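The Jutov Circle

My sister paid 187 dollars for me to stop worrying about the house on Bouchard Street. She told me this in August, after the money was gone, so there was no arguing her out of it. I argued anyway.

"It's one morning," Kurniawati said. "You sit there. You put the thing in the circle. You come home."

"What thing?"

"Whatever it is. The house."

"The house has four bedrooms."

"They give you something to stand for it," she said, and I could hear her running the tap so she wouldn't have to hear what I said next.

I should explain the house, or at least my side of it. Our mother left it to the two of us with a letter saying she trusted us to be sensible. Kurniawati wanted to sell. I wanted to wait until the roof was done, then until the neighbors had finished with their fence, then until I had gone through the boxes in the back room. By that summer I had been going through the boxes for 11 months. I had got as far as the Christmas cards.

The confirmation came as a letter, dated 2018-09-16, on heavy paper that I assumed was where the money went. It said the Jutov practice had helped some 3,000 people to set down what they carried. It didn't say who had counted them or what they were carrying or whether any had picked it up again on the way to the car. It asked me to wear soft shoes. I wore my work boots.

Stosthorpe is an hour's drive, most of it behind trucks. The place was over a dry cleaner's, up a flight of stairs with a rubber edge on every step, and it smelled the way the air over a dry cleaner's smells. I had expected bells. I had expected a fountain plugged into the wall. What I got was a woman in a gray cardigan, eating an apple, who introduced herself as Ornella Gentile and asked if I had found parking.

"Did you know Jutov?" I asked her. I thought I'd get that in early.

"No. He died."

"Before or after he invented it?"

She finished the apple. "You're the brother," she said.

She took me through to the table. I don't know what I'd pictured for 187 dollars, but a white tablecloth with a whiteboard lying flat on it was not that. I've sat through budget meetings with a better whiteboard. Somebody had left a bunched-up piece of beige cloth by one end of it, and I waited for that to be part of the method too, but it never came up.

She gave me a black marker and told me to draw a circle.

"How big?"

"Big enough."

"For what?"

She looked at the board until I drew it. It was a bad circle. I've never had the wrist for it, and I ran out of patience before I got back to where I'd started, so the ends missed each other and there was a gap on the right. I went to fix it and she said to leave it, in a tone that made me think there was a page about gaps in the training.

Then she put the house in my hand. The house was a red wooden cube.

"That's a toy," I said.

"Yes."

"Do you have anything with a roof?"

"Put it down when you're ready," said Ornella Gentile, and took a chair by the wall, and got out what I am almost certain was a crossword.

I put it down right away, to show her how ready I was.

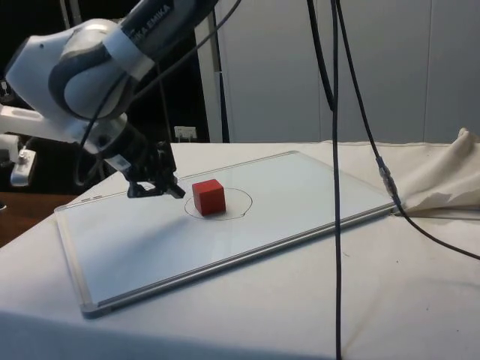
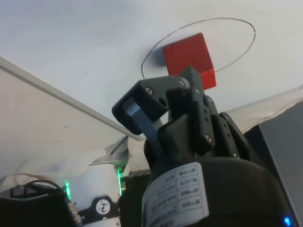

"Now what?" I said.

"Now you leave it alone for 30 minutes."

I've been to the dentist. I've waited at the county office with a number in my hand. I know how to be bored in a chair, and I settled in to do it properly, so that I could tell Kurniawati exactly how much each minute had cost her. It came out to a little over six dollars. I enjoyed that for a while. Then I worked out what the paper must have cost, and the apple.

After that I looked at the cube. I wasn't moved by it. I want that understood, because my sister tells this story differently. It was a cube, it was red, it had a bit of shadow. What annoyed me was where I'd put it. I could have set it down an inch the other way and it would have looked better, and I wanted to reach over and shift it, and I knew she'd write something down if I did.

"Can I move it?"

"Why?"

"It's not right."

"What would be right?"

I said I'd know when I saw it. She filled in a word. I sat there with my hands on my knees and thought about the back room, where the boxes are, and how I'd moved them from the window wall to the door wall in March and then back again when the radiator came on. I'd told Kurniawati that was progress. I had told her on the phone, in some detail, what kind of tape I was using.

This is the sort of thing you think about when you're made to look at a block for half an hour. I don't give Jutov any credit for it. You could get the same result with a potato.

When the time was up Ornella Gentile came over and asked me how I felt.

"Hungry."

"And the house?"

"It's a block," I said. "The house is where it was."

She nodded as if I'd said something good, which I resented. She asked whether I wanted to take the block out of the circle myself or have her do it. I asked what the difference was. She said some people minded. I asked if there was an extra charge, and she laughed for the first time, a big honking laugh that I hadn't expected out of that cardigan, and said no, but there was a follow-up course called Zosudska, over two weekends, with lunch.

"What happens at Zosudska?"

"More circles, mainly."

I took it out myself. I'm not sure why I'm telling you that. I held it a second and gave it back, and she dropped it in her cardigan pocket with her pen.

I drove home behind a different set of trucks. Kurniawati called before I had my boots off and wanted to know if it had worked. I told her it was a marker and a piece of wood. I told her about the six dollars a minute. I told her about the 3,000 people and asked whether she had ever met one of them, and she said no, but she'd met me, and what was I doing next weekend?

"Why?"

"I could bring the car over. For the boxes."

I said there was a system to the boxes. I said she couldn't just come in and start with any box, they were in an order, and that the cards alone would take a person who knew what they were doing the better part of a day.

"So I'll come early," she said.

I said we'd see. Then I went and stood in the back room with the light on. The tape was on the windowsill. I moved it to the shelf.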